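3.2 Materials and layout of the sorting task

The sorting task used small coloured cubes, an open-topped blue plastic bin and a brown work mat. Figure 2 gives the layout with three cubes set in a row.

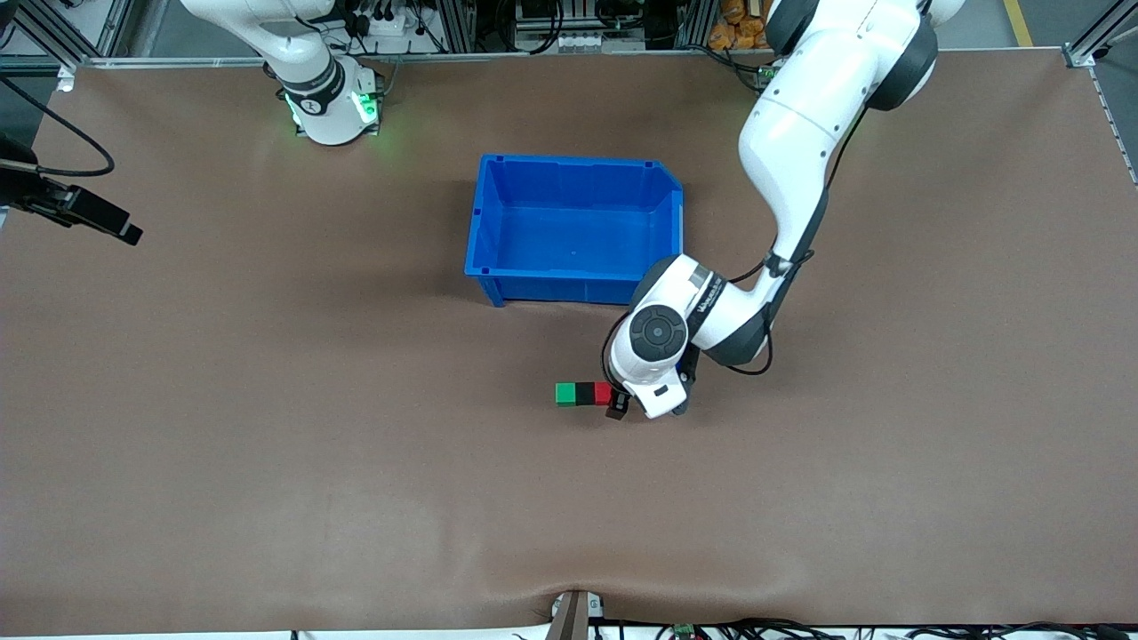
Siriporn Yimyam, commenting on an earlier draft of this section, asked whether a row of touching cubes should be treated as one arrangement or as three separate objects, as the answer changes what counts as a mistake. We have followed her suggestion and treat the row as a single arrangement until the first cube has been lifted from it. A cube that is pushed out of line before that point is recorded as a disturbance of the row, and a cube that is pushed afterwards is recorded against that cube alone.

Figure 2. Layout of the sorting task. Green, black and red cubes in a closed row, with the blue bin on the mat.

The order of colours was fixed for each block of trials and was read from left to right. In the order green, black, red, the black cube has a neighbour on both sides and can be gripped only by its front and back faces unless one of the outer cubes is taken first. The outer cubes each have one free side. Pilot work at Tinthorpe had shown that this difference matters more than colour, and the analysis in Section 4 therefore reports results by place in the row as well as by colour.

Cubes were placed by hand. A straight edge was laid on the mat, the cubes were brought up against it one at a time, and the edge was then drawn away towards the front of the table. Where this movement opened a gap between two cubes, the row was closed again with a fingertip and the edge was not used a second time. Each colour order was presented in 10 trials, and there were 6 orders in all. A further block with the cubes spaced apart was planned for September but is not reported in the present paper.

The bin was emptied before every trial. Its position was kept the same within a block and changed between blocks. A cube was counted as sorted when it lay fully inside the bin, whichever face was uppermost. A cube resting on the rim was counted as not sorted, even where it later fell inwards.

The mat requires a short note. It covers nearly the whole tabletop and bends over the table edge at the front, and faint creases remain in it. The creases were smoothed by hand at the start of each block, although they could not be removed altogether. We considered fixing the mat down with tape but decided against this, as tape raised the border and gave the cubes something to catch on. Chanida Chareonsuk repeated one block on a bare table and found that the cubes slid more readily when the row was touched – a result we take up again in Section 5.

Trials in which the row had been set in the wrong colour order were left out before analysis. There were 5 such trials, all in the first block. They were repeated at the end of the same block, so that the number of trials for each order remained equal. Trials in which a cube left the mat were kept and recorded as incomplete. No cube was replaced during the study, and the same bin was used throughout.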